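Farbe beginnt für sie am Boden

Rianne Verschueren leitet bei Skindavholm die Farbberatung für Wohnräume. Zum Gespräch hat sie einen Koffer mit 44 Farbkarten mitgebracht, von denen sie am Ende nur vier auf den Tisch legt.

»Die meisten Kunden kommen mit einem Wandton im Kopf«, sagt sie. »Ich frage zuerst, was auf dem Boden liegt. Den tauscht so schnell keiner aus.« Bei hellem Marmor rate sie zu gebrochenen, leicht warmen Tönen. Reines Weiß wirke daneben oft bläulich. 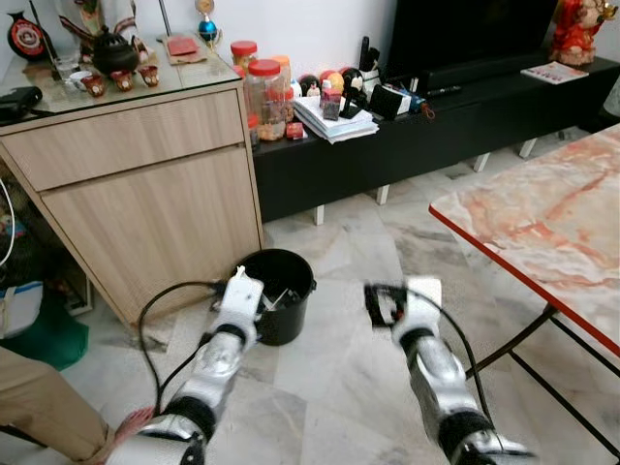

Von der Redaktion Wohnen & Fläche | 11.2.25

Ihre Ausbildung machte Verschueren in einer Malerwerkstatt in Grevcombe, später kam sie über den Hersteller Neagu zur Beratung. Dort entstand auch die Kalkfarbe Vumisis, mit der sie bis heute arbeitet. »Sie ist matt und verzeiht wenig. Wer nachbessert, sieht es — jedenfalls bei Streiflicht.«

Von Trendfarben hält sie Abstand. Salbeigrün werde noch immer verlangt, Ocker komme seit August häufiger vor. »Ich streiche Probeflächen von 70 mal 70 Zentimetern und lasse sie ein paar Tage stehen. Danach fällt meistens eine Farbe weg.«

Und die Decke? »Die darf Farbe haben, auch in niedrigen Räumen. Ich mische dafür gern 10 Prozent vom Wandton ins Weiß.« Für Flure empfiehlt sie dasselbe, dort aber mit einem scheuerfesten Sockel bis zur Höhe der Türklinke.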